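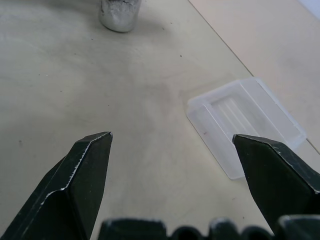
El reloj de Lomberg seguirá atrasado, ahora con respaldo oficial

Lomberg, 30 de mayo de 2026. El pleno municipal aprobó anoche mantener el reloj de la plaza con los 12 minutos de retraso que arrastra desde hace 17 años, después de un debate que empezó tarde según todos los relojes disponibles menos uno.

La propuesta que llegaba a votación era la contraria. El equipo de gobierno pedía autorización para poner en hora la esfera, una operación que la empresa Stasuleck, encargada del mantenimiento, había presupuestado en 60 euros más el desplazamiento. Nadie discutió el precio. Se discutió casi todo lo demás: el horario del autobús de Jarko, la campana, el mercado de los jueves del siglo pasado, el derecho de un municipio a su propia puntualidad y, durante un buen rato, si la moción podía darse por presentada dentro de plazo, puesto que el registro la había sellado con la hora del ordenador y la portavoz de la oposición la había recogido con la hora de la torre.

El retraso viene de una avería de invierno que se arregló a medias. La maquinaria volvió a andar, las agujas también, y alguien dejó para la semana siguiente el ajuste final. Cuando la semana siguiente llegó, el pueblo ya se había organizado. El colegio mandaba a los alumnos al comedor cuando daba la torre, la farmacia cerraba cuando daba la torre y la línea de autobús a Jarko, que entonces salía siempre con retraso, pasó a salir exactamente a su hora sin que la empresa de transportes tuviera que tocar nada. Aquel trimestre figura todavía en su memoria anual como el de mejor cumplimiento de la década.

En Lomberg se habla desde entonces de «hora de arriba» y «hora de bolsillo». La primera sirve para comer, ir al médico y quedar con la familia. La segunda se reserva para el tren, Hacienda y los entierros, aunque sobre los entierros hay división de opiniones según la calle.

El informe técnico que acompañaba la moción ocupa varias páginas y recomienda la corrección por «coherencia con el entorno horario». También advierte de que el mecanismo no presenta defecto alguno: el reloj mide el tiempo de manera impecable y se limita a hacerlo desde otro punto de partida. La frase fue muy celebrada en las filas de los partidarios de no tocarlo, que la leyeron en voz alta dos veces y pidieron que constara en acta.

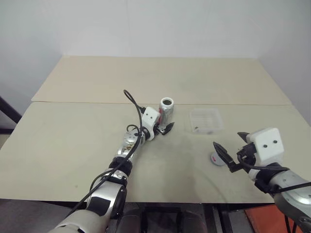 La cafetería Fang, que ocupa los bajos de la esquina con mejor vista a la esfera, se había convertido en las últimas semanas en sede oficiosa de la resistencia. En la barra se recogían firmas y se servía un menú del día cuyo horario dependía, como es natural, de la torre. La dueña sostenía que una corrección la obligaría a reimprimir las cartas, a cambiar el cartel de la puerta y a explicar a los clientes de la partida de dominó por qué de pronto les faltaba un rato. «El rato ese es de ellos», declaró a este medio mientras cobraba. «Que no me lo pidan a mí».

Los partidarios del cambio también tenían argumentos y los expusieron con cierta fatiga. Una vecina recién instalada contó que en su primer mes perdió dos autobuses por llegar a la hora, y una entrevista de trabajo por el motivo inverso, tras mudarse de costumbres con demasiado entusiasmo. El gestor de la casa rural recordó que los turistas fotografían la torre, miran el teléfono y luego escriben reseñas. Leyó una que concedía al pueblo una estrella menos por «desajustes». Desde el público se preguntó qué hora marcaba la reseña.

Hubo además una tercera vía, defendida por un concejal independiente, consistente en corregir el reloj un minuto al mes hasta julio y ver qué pasaba. La idea fue acogida con interés hasta que alguien observó que de aquí a julio no daba tiempo más que a empeorar el horario del autobús. El concejal retiró la enmienda y pidió agua.

La votación final se resolvió por un solo voto. El resultado obliga al Ayuntamiento a redactar una nota que explique la situación a los visitantes, y ahí comenzó la segunda parte de la sesión, bastante más larga que la primera. El borrador decía «este reloj atrasa». Los vencedores consideraron que el verbo tomaba partido. Se propuso «este reloj marca la hora local», que los servicios jurídicos desaconsejaron con una sola ceja, y más tarde «hora tradicional de Lomberg», expresión que gustó mucho y que tiene el inconveniente de que la tradición es más joven que la rotonda. La redacción definitiva queda pendiente.

También queda por resolver la campana. Durante estos años ha sonado de acuerdo con las agujas, pero el mecanismo es independiente y la parroquia, que es quien lo costea, anunció en abril que pensaba pasarse a la hora de bolsillo con o sin permiso. Si lo cumple, Lomberg oirá las doce y las verá después. En el pleno se calificó la perspectiva de «confusa», «inasumible» y, por parte de un asistente sin turno de palabra, «bonita para los que duerman poco».

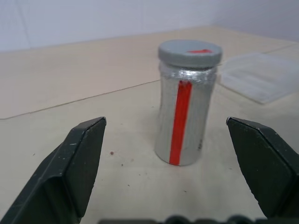 En Jarko, a pocos kilómetros, siguen el asunto con la serenidad de quien tiene un reloj digital en la fachada del polideportivo, que desde las últimas tormentas da la temperatura en el sitio de la hora. Su Ayuntamiento ha hecho saber que respeta la decisión y que le gustaría que el autobús de regreso, cuya salida se fijó en su día por cortesía con los vecinos, dejara de esperar en la parada con el motor encendido. El coste de esa espera no aparece desglosado en ninguna parte. La empresa de transportes dice que lo mirará cuando se lo pidan por escrito y que ponga la hora el que escriba.

Stasuleck, por su parte, ha confirmado que mantendrá su revisión periódica. El contrato la obliga a garantizar que el reloj no adelante ni atrase, y la compañía ha preguntado al Ayuntamiento, con educación, respecto a qué. A falta de respuesta, su técnico sube a la torre, comprueba que la diferencia sigue siendo la de siempre, engrasa lo que haya que engrasar y firma el parte de conformidad. En el último consta, en la casilla de observaciones, la palabra «estable».

La oposición estudia recurrir el acuerdo. Dispone para ello del plazo habitual, que vence a medianoche, y la secretaría municipal ya ha recibido la primera consulta sobre cuál de las dos. Fuentes del Ayuntamiento dan por hecho que se aplicará la hora oficial, al tiempo que admiten que el buzón de entrada del edificio lo vacía un ordenanza cuando oye la torre.

El próximo punto delicado será el cambio de hora de otoño. La última vez el reloj se movió con un día de retraso y las agujas quedaron donde debían, es decir, otra vez 12 minutos por detrás, lo que obligó al operario a hacer la resta subido a la escalera mientras desde abajo le iban dando cifras distintas. El pleno acordó que este año lleve el cálculo ya hecho en un papel.

La sesión se levantó pasada la medianoche. El acta recoge dos horas de cierre, ambas firmadas. La cafetería Fang todavía tenía la persiana subida y siguió sirviendo hasta que dieron las doce en la torre, momento en que apagó las luces de la terraza y los clientes terminaron de discutir de pie, en la plaza.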